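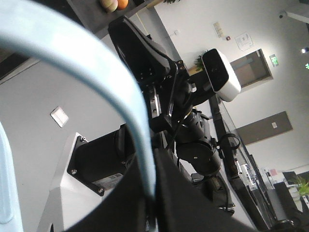
Breltport shoppers still waiting for proof that price freeze is real

When Stetolgate announced its winter price freeze in September, the posters promised that 800 everyday items would stay at the same price for 90 days. Canned goods, soft drinks, bread, soap, batteries. The company called it the biggest promise in its history. A month on, some Breltport customers would like to know which 800.

The chain has not published a list. Frozen items are supposed to carry a green tag on the shelf, and that tag is the only way to tell them apart. At the Breltport branch, several products named in the chain's own flyer had no tag when this paper visited. Others had one, but at a price shoppers said was higher than it had been over the summer.

Aroha Ormsby keeps her receipts in a shoebox and has done so for years. She went back through them after the freeze was announced and compared what she paid in July with the tagged prices. Of the 20 tagged products she buys regularly, she found that 11 had gone up in the weeks before the freeze began.

"If you put the price up and then promise not to put it up, what have you promised?" she said. "I'm not saying it's a crime. I'm saying I can read."

We checked her receipts against the shelf. A six-pack of Tipoki ginger soda was $4.79 in July and is now frozen at $5.49. A can of chickpeas went from 89 cents to $1.05. Tuvau cold tea, which the flyer puts on its front page, went up by 20 cents a bottle. Nine of her items had not changed, and to be fair to the store, two of those are cheaper there than anywhere else in town.

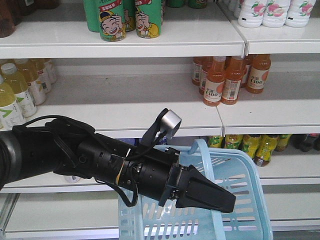

Bottled and canned drinks on the shelves, with a light blue shopping basket in front.

Stetolgate would not make anyone available for an interview. In a written reply it said that prices "reflect supplier costs at the time the program began" and that the freeze "offers families certainty during the colder months." It did not answer three of our questions: how many of the 800 items rose in price over the summer, who picked them, and why there is no public list. Asked a second time about the list, the company said that the range may vary by store.

That last point matters. If the range varies by store, then the number on the poster may not describe what any one store sells. The company did not say how many frozen items are stocked in Breltport, which is one of its smaller branches.

Then there is the small print. The flyer says the offer can be changed "in the event of significant supplier increases," and does not say what counts as significant. It also says that a product that goes out of stock may be replaced by "a similar item." Nothing in the wording requires the similar item to be sold at the frozen price.

Package sizes are another gap. The freeze covers the price on the tag and says nothing of the weight or volume behind it. Stetolgate said it had "no plans" to change the sizes of its store-brand goods, and that other brands make their own decisions.

Ngaio Ormsby, Aroha's sister-in-law, takes a kinder view. She has five people to feed and says a steady bill is worth something even if it is steady at the wrong level.

"Last winter I never knew what the total would be when I got to the register," she said. "This year I know. It's too much, but I know."

An online petition asking the chain to publish its full list, along with the July price of each item, had 3015 names as of noon yesterday. The page lets anyone sign from anywhere, and it is not possible to tell how many of the signers shop in Breltport or shop at Stetolgate at all. It has no legal force.

The company said it was aware of the petition and "welcomes feedback." It did not say whether it would publish the list.

Readers who want to check for themselves will need their own receipts from before September. Stetolgate's loyalty app shows past purchases, but only the last 90 days of them, so the July prices will start dropping off it before the freeze is over. The company said the limit has been in place since the app was launched.

The freeze runs until mid-December. Stetolgate has not said what will happen to the prices after that.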